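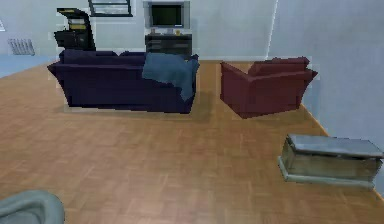 About Gedow

Gedow calibrates and repairs weighing equipment for farms, grain elevators, food packers and small laboratories in and near Bravedville. The work covers bench scales, floor scales, hopper scales and truck scales. Analytical balances are handled by our partner lab, Agudelo, under a separate work order.

Service is done on site wherever the load path allows it. A technician records the as-found readings, makes adjustments if the scale is out of tolerance, and records the as-left readings on the same certificate. Both sets are kept on file.
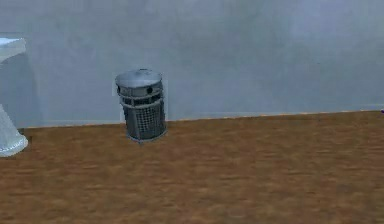 Equipment and reference weights

We hold 208 reference weights, the largest used for truck scale section tests. Each weight is returned to Ceseck for comparison every 18 months and is pulled from use earlier if it shows chipping, rust or a change in finish. Weights are carried in lined cases and left to reach room temperature before a balance is tested.

Last year's workload came to 2,272 certificates. Most were routine. The remainder followed a repair, a relocation or a load cell replacement - all three require a full test from zero to capacity.
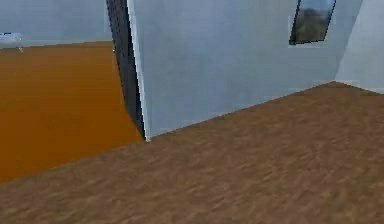
Inside corner, pale blue-gray wall and brown floor

Staff and scheduling

Gedow has six field technicians. Each works a fixed route, so a customer normally sees the same person at every visit. Truck scale work is booked separately and slows down in July, when the elevators want their scales finished before harvest traffic

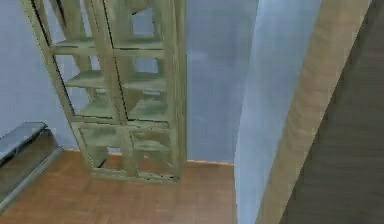 and will not release them for a full day. Customers with a July due date should ask for an earlier slot.

Certificates are sent as PDF files after review. Paper copies are available on request - please give the scale serial number and the site name.

Page last revised 2019-06-21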